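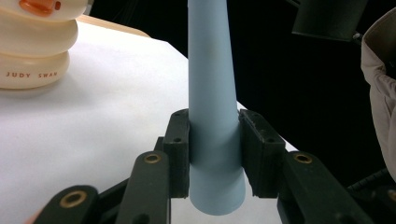 Remedios Ocampo asked how you get a short film into festivals when you can't afford 100 entry fees. You can't enter them all, so start with a list.

1. Pick 4 festivals that have shown work like yours.
2. Enter by the early deadline. For our short, Wilta, that was in October.
3. Make a screener under 3,000 MB and test the password in a private window.
4. Write a synopsis of about 527 characters. Give away the ending – programmers want to know it.
5. Keep a sheet of fees paid and reply dates.

Ask for a waiver before you pay.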